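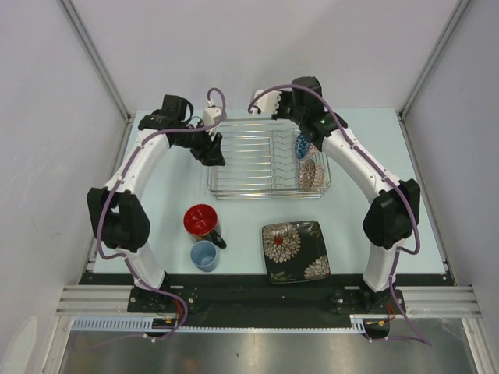 Week 3 of the two-arm racking cell in the Pralthorpe kitchen. Notes for anyone planning one. 1/6

Saturday's count was 1,715 pieces. Bowls on edge are routine now. Mugs with thick handles still account for most of the stops. 2/6

Shift work has changed more than headcount. Same crew as March, but 21 hours a week moved from racking to scraping, sorting and fault clearing. 3/6

Sorting is harder on the wrists than we'd assumed. Bench goes up 37 mm on Monday. 4/6

Kyriaki Kourkoulas wrote the restart procedure. It fits on one page and replaced the vendor's binder. 5/6

Still unresolved: pay grade for whoever clears faults. It's currently classed as kitchen labour. 6/6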